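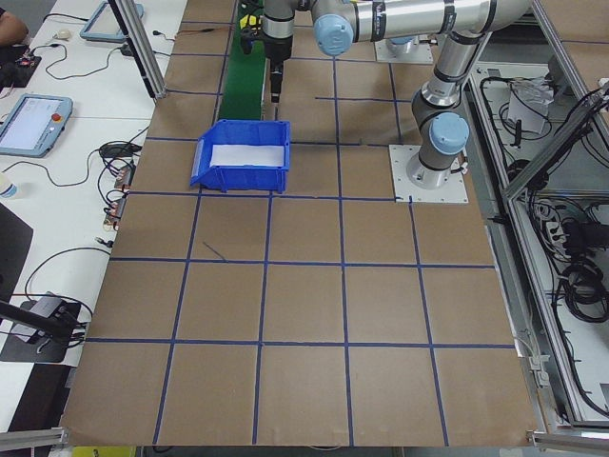 4. Preparing the table and the bins

This section explains how to cover the table, lay out the grid and prepare the small parts bins. Please read it to the end before you cut any tape. The work takes one person an afternoon in August, when the room is warm and the tape sticks well. In winter, please allow more time.

The Herngate tables and the Flivness tables are prepared in the same way.

4.1 Covering the table

1. Remove everything that can be lifted from the table top. Things which are fixed with screws may stay where they are.
2. Wipe the top with a dry cloth.
3. Lay the brown cover sheet with the smooth side up. Cut it carefully around the fixed base plates.
4. Press the sheet flat with both hands, from the middle to the edges.

Note: A few scuffs on the cover are normal and do not need a new sheet. Replace it when a plate or a block no longer stands level on it.

4.2 Laying the tape grid

1. Start at the front edge. Put a pencil mark every 200 mm along it, and the same along the far edge.
2. Pull the blue tape from mark to mark, lengthwise first. Do not stretch it, it will creep back later.
3. When all the long strips are down, lay the crosswise strips over them.
4. Rub each crossing with your thumb.

A strip which is a little crooked can be left. The squares are there to help you put a thing back in the same area, and a few millimetres make no difference for this.

Caution: Cut the tape with scissors, away from the table. A knife will go through the cover and mark the top.
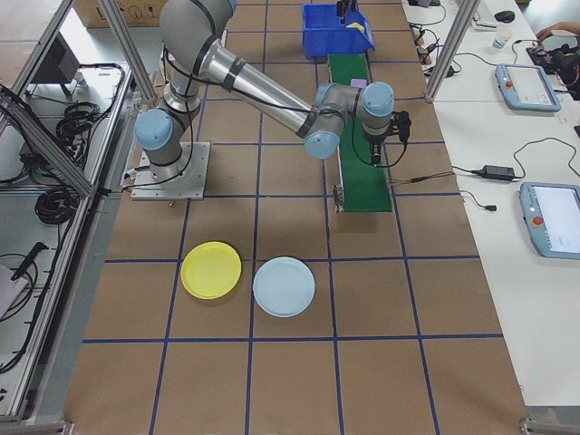
4.3 Plates, blocks and the belt

1. Place the plates on the part of the table nearest to you, and keep the belt clear of them.
2. A plate may cross a tape line. If your task sheet gives a square for it, put the middle of the plate in that square.
3. Put small blocks on the belt one at a time, with a flat side down.
4. Keep thin wires away from the belt. A wire that crosses the table should be held down with a piece of tape in 2 places.

Note: Plates must be clean and dry. Under a greasy plate the tape becomes loose after some days.

Caution: Switch the belt off before you reach over it. Sleeves should be rolled up and long hair tied.

4.4 Lining the bins

Hard parts make noise in a bare bin and they jump. For this reason we put a lining in the bottom. You can use paper or white foam.

1. Wash the bin in warm water and let it dry completely.
2. For paper, cut one sheet to the size of the floor and lay it in without folds.
3. For foam, measure the floor between the side ribs, not the upper rim. The walls slope outward and the rim gives you a wrong number.
4. Cut the foam 3 mm wider than you measured, so that it holds without glue.

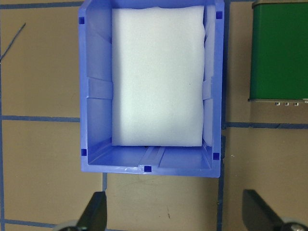

5. Push the foam against the back wall. Leave the floor free at the front, where the raised part is moulded, otherwise the foam will rock.
6. Shake out any crumbs.

Change the foam after 27 days of use, or sooner if the surface tears. Small dark specks are harmless. New foam can be ordered from Climlow or from Snorradóttir, please state the width of the bin.

Continue with section 5, Labelling the shelves.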